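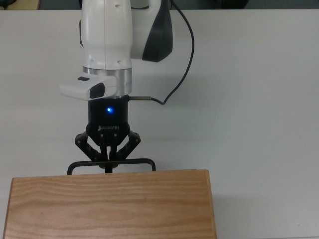 The ferry to Humport leaves at twenty to seven in the morning, and in September most of its passengers carry a bucket. They go for the sea buckthorn, which grows behind the dunes on the north side of the island and must be picked before the first hard night.

I went over on a Saturday with Vija Liepiņa, who was born there and left at sixteen. She still has the right to pick on her grandmother's strip, a piece of sand and thorn 40 metres long. The neighbouring strip belongs to the Zariņš family, and between the two stands a post with no fence.

Picking is slow work. The berries burst when you pull them, so the older people cut whole twigs and freeze them, and afterwards the fruit falls off with a knock. Vija does not like this method. She uses a small fork and her thumb, and by noon her sleeves are orange to the elbow.

"My mother says I pick like a guest," she told me.

The island has 1,068 inhabitants on paper. In winter almost 40 houses on the harbour side stay dark, and the bakery opens two mornings in the week. The berries have kept some money here. Roos Jansen came for one summer and rented the old net store, where she now presses juice and sells it under the name Ondine. She pays by the kilo, in cash, at the door, until 8 in the evening.

The juice is very sour. On the island it is drunk warm with honey, or poured over curd cheese, and Vija's aunt puts a spoon of it in fish soup. I tried the soup and asked for more bread.

We took the last boat back. Vija had sold one bucket and kept the other between her feet, with a wet cloth over it.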